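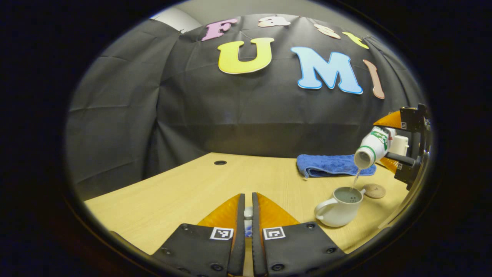
Foam letter afternoons return to the Flirkimton craft room in March

24 Feb 2021

If you have walked past the craft room at the Flirkimton community center lately and wondered about the colorful letters up on the black cloth, you are in good company, and the people at Hukance, the little sign and lettering shop on the corner, are very happy to tell you all about it. Their foam letter afternoons are coming back in March, after a long winter break, and places are already going at a nice steady pace.

The idea is a simple one and has not changed much since the first go at it last fall. Each group picks a word or two, draws the letters out big, cuts them from foam and hangs them up over the table for everybody to enjoy. The words "Fast" and "UMI" are up there now, in pink, cream, yellow and blue, with "Fast" curving along the top and the bigger "UMI" underneath. The U and the M each have an outline in another color, a white one for the yellow U and a darker blue for the light blue M, and that is a trick the shop is especially fond of, as it makes even a plain letter stand out from across the room. (Pale colors do wonderfully well on black, by the way, so please don't be shy about cream!)

Finding a background that suited the letters took a fair bit of trying. The wall is a pale gray, and the lighter letters got rather lost on it, so the shop brought over a big piece of black fabric and hung it behind the table. It does crease, and there has been some friendly talk of ironing, but the general feeling is that the colors look so cheerful against it that a few wrinkles can be forgiven.

Foam for the spring afternoons is coming from Barta, which has put aside 300 sheets in mixed colors, and 215 of those have already been delivered and stacked in the closet by the door. The rest should be along before the first group meets. Nerex, the print shop two doors down from Hukance, is lending its letter patterns again, including the fat rounded ones that are so much easier for small hands to cut around.

Each afternoon runs for 2 hours and there is no charge, though a dollar or so in the jar toward foam and pins is always welcome. Children under eight should bring a grown-up along, and the grown-ups are warmly encouraged to make a letter of their own while they are at it. Scissors and pencils are on hand, but if you have a pair of scissors you like, do bring them.

To save a place, stop in at Hukance during shop hours or put your name on the sheet at the center's front desk. Please write down the word you would like to make, too, so the right colors can be set out ahead of time.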